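New in the workshop: the Cluma hand gripper kit

We've had the Cluma kit from Vellow since April, and I have been itching to write about it! It's a gripper you hold and work yourself, made for recording how people do small household jobs so that a robot arm can learn from them later. It arrives flat in a box with 11 printed parts, and putting it together took me one evening (with a long break for dinner).

What won me over is how well it does with soft things. Sweaters, towels, pillowcases, all the stuff that flops around and gave our old Slaoui gripper such trouble. After 57 folding runs I've stopped thinking about my grip and just fold.
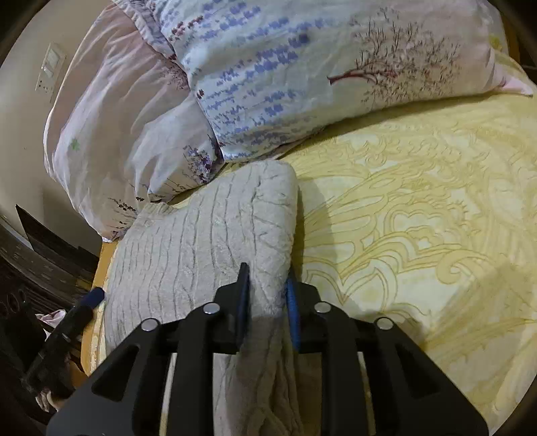 Can you use the recordings with a different arm?
Most arms will work, as long as you can mount the same jaws on them. The Hoveo software saves everything in a plain format, and the guide has a chapter on moving it over.

A couple of gripes. The pads are a pain to swap, and the paper guide skips the step where you set the joint tension, so look for that part online before you start. Vellow also suggests new pads after 2,000 grips, and I'm nearly there, so I'll let you know next month how they held up. The kit comes with 2 spare sets, and I'm glad of it!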